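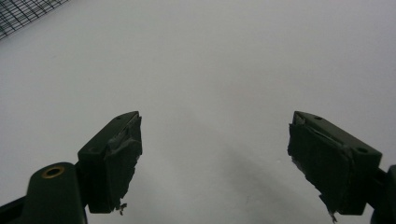 Bustach is looking for people who use, build, or maintain gripper tools to review and try out a draft practice guide on gripper finger upkeep. The guide covers hand-held grippers and grippers mounted on small robot arms. It deals with the parts that wear out first: finger pads, tape and other coverings, fasteners, and the mounts that hold the fingers.

We need shop technicians, lab staff, tool operators, maintenance planners, and safety leads. Prior work on a written standard is not required. Applications are open until May 14, 2020.

## Background

Most written rules for grippers deal with the arm, the guarding, and the control system. Much less has been written down for the fingers. In many workplaces a worn pad is replaced when an operator notices it or when parts start to slip, and the way it is replaced depends on who is on shift. One person strips the finger down to bare material. Another puts a new layer of tape over the old one. Both record it as "pad changed," if they record it.

This matters for two groups. In handling work, an uneven pad changes how a part sits in the grip, and loose material can end up in the product or in a moving joint. In teams that use hand-held grippers to record tasks for later use on a robot, a change in pad thickness partway through a set of recordings means the early and late ones were made with different tools.

Draft 3 of the guide, working title "Finger Pad Condition and Replacement," is ready for outside review. It was written by staff at Bustach and at Naron, a contract assembly shop. Both places use the same type of tool and have similar habits. We would like to hear from people whose tools and habits are different.

## What the draft says now

The main points are below so that you can decide whether you have something to say about them. The full text goes out to accepted participants.

**Inspection before use.** The operator looks at both fingers at the start of each session. Lifted seams, torn edges, and hanging scraps are recorded. Any loose piece that can reach past the tip of the finger is trimmed or the pad is replaced before work begins.

**Both sides together.** Pads are replaced in pairs. If only one side is damaged, the other side is changed too.

**No layering over worn material.** Old tape comes off, along with any adhesive left behind, before new tape goes on. The draft allows a pad to be built from several layers if they are all applied at the same time and the number is written in the log.

**Creases.** Small creases outside the contact area are accepted. A crease that crosses the contact area is not. We know this rule is hard to meet with some tapes and some finger shapes, and we want comments on it.

**Replacement interval.** The draft sets a limit of 250 operating hours per pad, or sooner if it fails inspection. That figure came from logs at two sites and may be wrong for yours.

**Holes and fasteners.** Open holes in the finger body are kept clear of tape. If a hole is not in use, the log says so. Fasteners at the mount are checked by hand when the pads are changed.

**Records.** Each pair of fingers has its own log sheet. The sheet gives the date of the change, the material, the number of layers, the initials of the person who did the work, and the reason for the change.

## What participants will do

There are two ways to take part. You may apply for either or both.

### Reviewers

Reviewers read the draft and return written comments on our form. The draft is short and most of it is in plain language. We ask reviewers to:

- read the whole text, including the two annexes
- mark any rule they could not follow in their own workplace and say why
- suggest wording where they think ours is unclear
- join one phone call to go through the comments

You have 30 days from the date you receive the text. Comments that arrive after that are kept for the next draft.

### Trial sites

Trial sites follow the draft with at least one working tool. The trial lasts 128 operating hours per tool, however many calendar weeks that takes. During the trial, the site will:

- inspect the fingers before each session using the checklist in Annex A
- replace pads according to the draft, using the site's own material
- keep the log sheet up to date and send a copy at the halfway point and at the end
- report any part of the procedure that was skipped

The last item is important to us. A log with gaps and a note explaining them is more useful than a complete log filled in afterward. Skipped steps are not held against a site, and they are often the best sign that a rule needs to change.

Sites keep using their normal tools for their normal work. We do not supply grippers. We do supply printed log sheets, the checklist, and a thickness gauge, to be returned after the trial.

## Who should apply

You are a good fit if you:

- work directly with grippers or supervise people who do
- have changed finger pads yourself, with tape, rubber, foam, or molded parts
- can describe what you do now, even if it is not written down
- can write clear comments in English

Trial sites also need a named contact and the written agreement of whoever is responsible for the equipment. If your workplace already has its own rule for pad changes, please tell us. We can run the trial next to your rule as long as the stricter of the two is followed wherever they differ.

We would especially like applications from sites that use grippers with more than two fingers, from sites working in cold rooms, and from people who train new operators. We have little input from any of them so far.

Suppliers of tape and pad material may apply as reviewers but not as trial sites. The guide will not name or recommend products, and comments asking for a particular brand will be set aside.

## Safety and conduct

The draft does not replace the tool maker's instructions or your site's safety rules. If they conflict with our text, follow them and report the conflict.

Motorized grippers must be powered off and disconnected before anyone works on the fingers. Blades used for trimming tape are handled under your own site's rules. If a tool drops a load, pinches a hand, or behaves in an unexpected way during the trial, stop using it, deal with the event through your normal reporting line, and let us know within one working day. We will pause the trial at that site until the cause is understood.

## Payment and credit

Reviewers receive a flat fee of $250 after their comments are in and the call has been held. Trial sites are paid at the end of the trial, with the amount set out in the site agreement. If your employer does not allow outside payment, you can take part unpaid or ask us to pay the employer.

Participants may be listed in the published guide by name, by job title only, or not at all. You choose, and you can change your mind until the text goes to layout. Log sheets stay private. We will publish combined results without site names.

## Schedule

Accepted applicants will get the draft, the annexes, and the comment form in one mailing. Review comes first. Trials start once the comments have been worked into the text, so that sites are not asked to follow rules already marked for change. We plan to publish in November. If trial logs are still coming in by then, we will publish the inspection section and hold back the replacement interval.

## How to apply

Send a message to the Bustach practice guide desk with "Finger pads" in the subject line. Include:

- your job title and the kind of work you do
- the type of gripper you use, hand-held or mounted, and the number of fingers
- what the pads are made of and who changes them
- whether you are applying as a reviewer, a trial site, or both
- for trial sites, the contact person and the expected hours of use per week

Please do not send a résumé. A few paragraphs are enough. You may attach a copy of your current log sheet or procedure if you have permission to share it.

Applicants who took part in the earlier Sandu or Gadon cable handling reviews should apply again. Contact details from those projects were not carried over.

All applicants will get a reply, including those we cannot place in this round.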